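Sadgate Members' Bulletin
March 2, 2018

Changes to the Samir Balanced Option: what members need to know

The trustee of the Sadgate Retirement Plan wrote to all members in February about the closure of the Samir Balanced Option to new contributions. A number of members have since asked for further detail, and the main points are repeated for the benefit of those who have not yet replied.

The Samir option is held by 248 members. Following the annual review, the trustee concluded that the share of the option placed in unlisted property had risen above the level described in the product statement. That share now stands at 20 per cent, against a stated limit of 11 per cent. The trustee has asked the manager, Drerar, to bring the holding back within the limit and to report in writing each quarter until this has been done.

Existing balances remain invested. Members may leave their money where it is, move it to the Clornach Cash Option, or divide it between the two. No switching fee will be charged on requests received during the current notice period. Withdrawals from the unlisted portion may take longer than usual to be paid, and members approaching retirement are asked to allow for this in their plans.

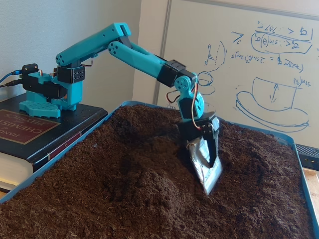 Faisal Bukhari has written to the trustee that the word "balanced" led him to expect shares, bonds and cash, and that a breach of this size should have been reported to members when it was first identified. He asks whether the manager's fee will be reduced for the period concerned.

The trustee accepts that notice could have been given earlier. The breach was recorded at the half-year valuation but was treated at that time as temporary. From now on, any departure from a stated limit will be notified to members in the next bulletin. The question of fees has been raised with Drerar and a reply is awaited.

Members are reminded that the average balance in the option is around £2880, and that many also hold savings elsewhere in the plan. A switch affects only the amount named on the form. Forms are available from the Sadgate office and should be signed and returned by post.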